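Steltutance trial, second report
Prepared by Thaís Cavalcanti for the Sitthorpe program office
Period covered: March to June

Summary

The Steltutance simulation package from Lirnura was installed at the start of the period and is now in daily use. We have run 2,427 simulated kitchen pick attempts. Spending is within the approved budget. One item, the contact settings, is behind schedule.

Work done

Setup took 8 days against the 5 we had planned. Most of the extra time went into license server access at the Saithong office, which needed a firewall change. After that the package ran without crashes on both workstations.

We built three task sets: single objects on a bare counter, objects with space between them, and crowded counters. The first two are finished. The crowded set is where most of the current effort is going. 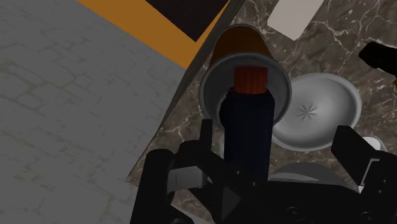
The crowded set is the main test of whether the package is worth buying. Our old simulator handled single objects well enough, and the second set gave it little trouble. Overlap is harder. With a dark navy bottle standing in front of the mouth of a wide gray-rimmed cup and a round dish right next to it, the planner has little room to place the fingers, and from the wrist view the lower end of the bottle is hidden behind the gripper. The red-orange cap is easy for the detector to pick out, so we now use caps as the first reference point on all bottles.

Problems

Thin rims are still unreliable. Plates and shallow dishes sometimes slide when a finger touches the lip, and the default friction values do not fix this. Lirnura support answered our ticket and sent a settings file, which we have not finished testing.

The object library is short on food packaging. We modeled 8 items ourselves. That time was not in the plan.

Next period

Finish the crowded set and test the new settings file. Repeat a sample of the runs on the real arm at Saithong.

Decision needed

The trial license covers 3 more months. Lirnura wants notice before it ends if we intend to buy. We ask the program office to hold the purchase money until the real-arm results are in.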